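Skirnov Replica Dessert, Waffle Slice with Mango: my review after some weeks of use

Posted 01/02/2020

I have a small cafe counter in Brutirville, and waffles are most of what I sell in the afternoon. For a long time I put a real waffle in the glass case each morning so people could see what they will get. By noon the cream was flat and the fruit looked tired, and in the evening I threw it away. Last December I decided to buy a replica instead. I compared two makers, Skirnov and Warnus, and I ordered the waffle slice from Skirnov through the Samonte catalog. The item number is 3201, if you want to find it, because the search on their page is not very good.

I paid for it with my own money. English is not my first language, so please forgive me if some words for cakes are not the right ones.

Delivery and packing

The box came after nine days. Inside was a lot of thin paper and one foam ring, and the slice was sitting in the ring with the cream side up. Nothing was broken. There was a card with cleaning advice in four languages, and the English part was shorter than the others, I don't know why. It did not say what material is used. I wrote to ask, and they answered only "display resin, not for food contact."

How it looks

This is the part for which you pay, so I will say more about it. The slice is a wedge with one straight edge, and the other side goes down in a curve to a rounded point. The color is a deep orange-brown and it has a shine on it. My first feeling was that it is too dark and too glossy for a waffle. Mine come out lighter. In my case, under the warm lamp, the shine looks like syrup, and I stopped to think about it. Under white light it looks more like plastic, I must say.

The waffle grid is there, but it is faint. I wish it was pressed deeper, since this is how people know it is a waffle and not some other cake. The rim is better. Near the point it goes a little darker and looks crusty, and that small detail is nicely done.

The topping is the best part. The cream is made in swirls, with a piped ridge at one corner, and it curls around the fruit in a natural way. In the middle are four cubes of mango, two by two, and the whole block is turned a little, like a person has put it there by hand and did not measure. Then there are two blueberries, each on its own bit of cream, very dark with only a little blue in the shine. And there is a sprig of green next to the mango.

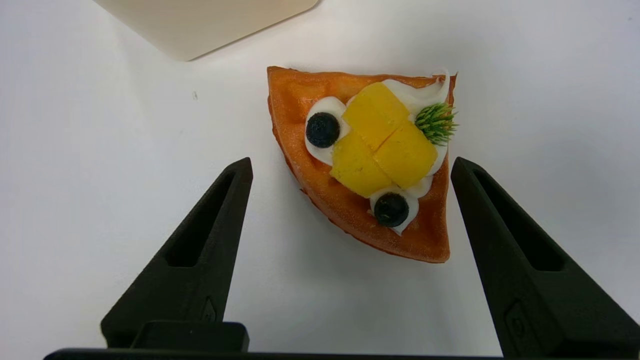 About the green sprig

I have one complaint here. The leaves are fine and pointed like needles, with pale tips, and to me it is closer to rosemary or even a pine branch. On a mango waffle I would put mint. Two customers have asked me if there is rosemary on it. It is pretty, and the green is good next to the yellow, but it does not match what I serve. I asked if I can order the slice without it and the answer was no.

Cleaning

Dust goes into the cream swirls and also between the mango cubes. I use a soft brush, the kind for makeup, and once a week a cloth with a little water. I don't use alcohol, as the card says it can take the shine away. After these weeks the colors are the same as on the first day, and the blueberries are still firmly in place.

Price and comparison

I paid 50 dollars with shipping. The Warnus slice, number 1244, was cheaper by twelve dollars, and it has a lighter waffle, which I would prefer. But I saw it in a shop of a friend and the cream was one smooth lump without any swirls. For a case where people stand close to the glass, I think the cream matters more than the color of the waffle.

There is also a bigger one from Skirnov, the full round waffle, number 933. I did not buy it. My case is narrow and the slice on a small white plate is enough.

Would I buy it again

Yes, for the topping, and I would still hope for a deeper grid and another kind of green. More people point at the case now and say "this one, please," and I no longer throw away a waffle every evening. I give it four stars of five. If you sell very pale waffles, ask for the color card before you order. Samonte will mail it for free, but you have to request it by phone.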